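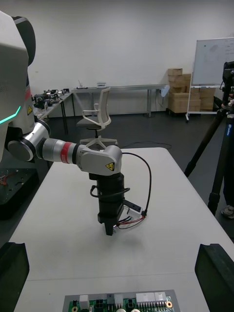
Roksolana Stetsiuk wrote to us in January that a board that comes back from Sasus comes back with a list, and the list is the part she'd pay for. We liked that enough to put it near the top. The list is a sheet of plain paper, sometimes two. It goes in the box with your board.

# About Sasus

We're a small shop in Sarnthorpe. Circuit boards – repair, rework, checking over, short runs. Mostly boards out of things that are too old for the maker to care about and too useful to throw out. Boiler controls, lift panels, knitting machines, a lot of greenhouse timers.

Started by Filipa Abreu in the back half of her father's radio shop. The old sign said Abreu and people still call us that on the phone. Fine by us. Checks made out to Abreu also fine, the bank knows.

## What we work on

- control boards, single or double sided
- connectors: cracked housings, bent pins, pins pushed back into the housing, the wrong part fitted by the last person
- lifted pads and broken tracks
- wiring looms if they come with the board they belong to
- short runs up to 300 pieces, your parts or ours

Not phones. Not laptops. Not anything with a swollen battery in it, please don't mail us one.

Connectors are most of the job. A board can sit in a dry cabinet for twenty years and be fine and then somebody yanks a plug out by its wires. We stock 1,052 kinds of connector now, in drawers, labeled by pitch and pin count. White ones on the left wall, black on the right, which started as a joke and is now how everybody finds things. If yours isn't in the drawers we'll look for it, and if we can't get it we'll tell you what fits the same holes.

## How a board goes through

It comes in, gets a number, gets looked at under the lens before any power goes near it. Both sides. Mounting holes too – a board screwed down too hard cracks near the corner and the fault comes and goes for months before anyone thinks to look there.

Then it goes on a tray. One board, one tray, and the screws and spacers stay on the tray with it in a little lidded pot. Gonçalo Garcia set up the tray rule after an afternoon we don't discuss. Nothing gets put on top of a tray. Coffee stays in the front room.

Tables are white so dropped parts show up. You'd be surprised how far a small black part can go on a dark bench. We wipe down at noon and again at five thirty.

After the repair the board runs for a few hours, longer if the fault was on-and-off. Then it's cleaned, wrapped, boxed with the list. The list says what we found, what we changed, what we left alone and what we'd keep an eye on.

## Who's here

**Filipa Abreu** – quotes, parts, the phone before ten.

**Gonçalo Garcia** – bench work, looms, short runs.

**Fengying Xiong** – fault finding. Also drew up the diagrams for the Plimthorpe pump boards, where there were no drawings left at all. 74 boards, four slightly different versions, all going again.

**Iqra Jatoi** – checking, packing, the lists. If you can't read something on yours, ask for Iqra. We are working on the handwriting.

## Numbers people ask for

Just over a shelf's worth of ring binders, one sheet per board, 4,000 sheets at last count. We keep them all so if yours comes back we can see what was done the first time.

Usual turnaround is two weeks. Short runs are longer, depends on parts. Looking a board over costs a flat fee and comes off the bill if you go ahead with teh repair.

## Sending something

Anti-static bag if you have one, then padding, then a box that doesn't rattle. Leave the plugs in if they're stuck, we'd rather do that bit ourselves. Put a note in saying what machine it's from and what it was doing when it stopped. "Broken" is not much to go on. A photo of it in place, with the wires still on, helps alot.

Drop-offs welcome, side door, ring twice. Closed from twelve to one.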